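Flondora drawer refit: utensil sorting

Gallery by Hashini Uddin. The kitchen at Flondora had one deep drawer for all eating utensils. The contents were moved to a table in January and divided among translucent gray bins. Bin length was limited to 185 mm, drawer clearance to 86 mm.

Sorting was by material first, then by length – wood apart from steel.

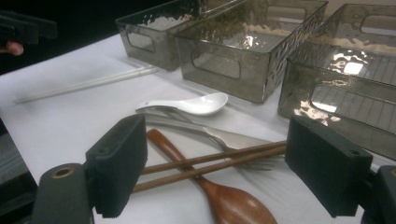
Chopsticks stay in pairs and go in lengthwise. Soup spoons are stacked bowl to bowl, up to 86 mm high. Forks go in with the tines facing the back of the drawer.

Next gallery: Starer pantry shelves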